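9th July

Water meter at 7:10: 1,562. Same digits as last night at 23:00, so the supply side is tight and the loss is in the heating loop. That rules out the toilet cistern, which I had suspected since Monday.

Boiler pressure fell again overnight. I topped it up to the lower mark, closed the filling valve and taped a dated strip beside the gauge. Bled the radiators on the upper floor. Air from the back bedroom only, nine seconds of it, then clean water.

Natalie Cropper called at noon about the expansion vessel. Her view is that the diaphragm has gone. I pressed the Schrader pin as she asked and got air, no water, which points the other way. She will bring a gauge and a foot pump on her next trip to Cloldale.
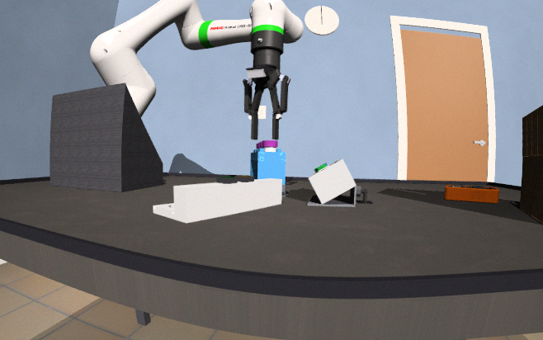
Lifted two boards in the hall after lunch. The elbow under the stairs has a green crust on the lower joint, dry to the touch. Wiped it, wrapped it in paper towel and wrote the time on the towel in pencil. Will check at 21:00.

Plevis quoted for a replacement vessel, three days' delivery. Not ordered.

21:00: towel damp on the underside. Pressure down slightly. Boards left up, hall light left on.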